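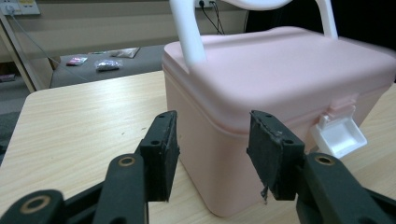
Caja rosa con asa blanca, sobre la mesa.

El Registro de Aguas de Xolalpa acordó suprimir el manantial Rivavis mediante resolución de 1 de junio de 2022. Constaba en el acta que el caudal no alcanzaba los 100 litros diarios y que, en consecuencia, no procedía mantenerle nombre propio en los planos.

Abundio Olvera, oficial de tercera, fue designado para notificar al manantial. El reglamento exigía lectura en voz alta, ante el interesado, y un plazo de 7 días para alegaciones. Olvera subió, leyó los 3 folios y aguardó. El agua siguió bajando entre las piedras – sin objeción alguna, según hizo constar. 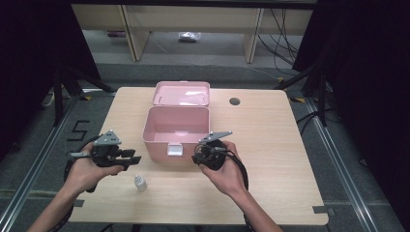
Apolinar Bermúdez replicó por escrito que el silencio de un manantial no podía tenerse por conformidad, y que él lo había oído protestar todo el mes de mayo.

El expediente quedó en suspenso. Olvera sube todavía, con los folios bajo el brazo, y vuelve a leer desde el principio.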